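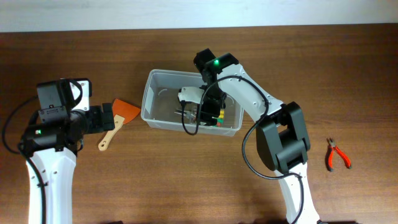
Porch columns at Birstead Hall: original or not?

cemwood_lass
Went over to Birstead in September and fell for the porch all over again (those columns!). The leaflet says they went up with the house, but the stone looks a different colour to me. Does anyone know?

Old Mortar
Lovely place. I'd trust the leaflet, my dear, the same quarry can give you very different stone from one bed to the next.

nhamada
Sorry, can't agree with Old Mortar there, much as I enjoy his posts! The bases don't line up with the plinth. Page 431 of the Clallville survey calls the porch "lately added".

Old Mortar
Lately added to what, though? That page covers the stable side as well.

cemwood_lass
Oh dear, now I shall have to go back and look at the plinth.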